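Flat spots on agate cabs after the 600 wheel

I have been cutting cabochons for a little over a year, mostly jasper and some agate from Soylu that I bought as rough slabs. My problem is flat spots. I shape on the hard wheels, go to the soft wheels, and everything looks round to me. Then I get to the polish and when I tilt the stone under the lamp there are flats all over the dome, usually one big one on top and a ring of small ones near the girdle.

My machine is a six wheel Plukel. I use the 80 and 220 hard wheels, then 280, 600, 1200 and 3000 soft. The stones are usually 30 x 40 mm ovals, dopped with green wax on wooden dowels. I spend maybe ten minutes on the 80, a few minutes on the 220, and the rest on the soft wheels. I dry the stone before I change wheels but not every time.

The last one was a banded agate and I went back to the 280 four times. By the end the dome was so low it looked like a coat button, and there was still a flat on top. Am I supposed to be getting these out on the hard wheels, or do the soft ones take care of it? Also wondering if the 80 is worn out. It came with the machine, which I bought used in August, and I have no idea how many stones the last owner put through it.

Thanks for any help.

Posted by bandedslab

Kwok-wai Siu

The soft wheels will round off small ridges but they will not take out a real flat on agate. Agate is too hard for that. All the shape has to be there when you leave the 220.

What I do on the 80 is cut the dome in steps. Mark the girdle line on the side with an aluminum pencil. Grind a bevel all the way around at a steep angle, down to just above the line. Then grind a second bevel above that one at a lower angle, then a third. You end up with rings, and the top still has a small flat area of the original slab. Leave the top for last. Most of the flats I see on other people's stones are on top, and they come from holding the dop straight into the wheel and pushing. You have to roll over the top from one side to the other and never stop in the middle.

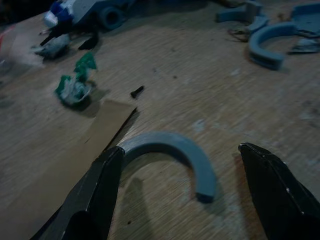 On the 220 you are only blending those rings together. Keep the dop turning in your fingers the whole time and swing it in an arc while you turn it. If your hand stops for even a second on a hard wheel you have made a new flat. Light pressure is better. I spend longer on the 220 than on any other wheel, and from your times I think that is where you are coming up short.

Before you go to the 280, dry the stone completely and look at it with one lamp off to the side. Move it slowly and watch the reflection of the light cross the dome. On a good dome the reflection slides evenly. On a flat it stops and then jumps. You can also scribble over the whole dome with the pencil and give it one quick pass on the 220. Pencil that stays behind is in a low spot, and a place that cleans off in a wide patch is usually a flat.

On the wheel, I doubt an 80 is worn out if it still cuts. An old 80 acts more like a 140 and is actually easier to control for doming. Try dressing it with a piece of soft brick first. Check that it runs true, though. If the wheel has a bump, the stone bounces and you get a row of small flats near the girdle, like you described. Hold a pencil near the spinning wheel with the water off and see if the gap changes.

pitdweller

Get a new 80. I had the same trouble and replaced mine with a Clukov and it was better. Cost me 70 dollars.

Marge in the shed

Kwok-wai covered most of it. Two things to add.

Your slabs may be too thin for the dome you want. For a 30 x 40 I like at least 7 mm of thickness. With a thin slab there isn't enough stone to make a full curve, so you end up with a flat top no matter how you hold it. The coat button you described might have been a thin slab to begin with.

Also look at your soft wheels. A brand new 280 resin wheel is rough and will cut its own small flats until it is broken in. I ran scrap agate on mine for 13 stones' worth before I trusted it with anything good. If yours came used then it is probably fine.

If you have a stone with flats that is otherwise finished, you can sometimes save it by hand. Put 200 grit silicon carbide wet paper on a piece of foam or an old mouse pad, and rub the stone in small circles with plenty of water. Then do the same with 400 before going back to the 600 wheel. It takes a long time on agate. On a softer stone it goes quickly and I do it that way on purpose.

bandedslab

Thank you all. I measured the slab that one came from and it is 5 mm, so that explains part of it. The 80 does have a bump, I could see the gap open and close with the pencil. I'm going to dress it, spend more time on the 220 and try a thicker piece of jasper next.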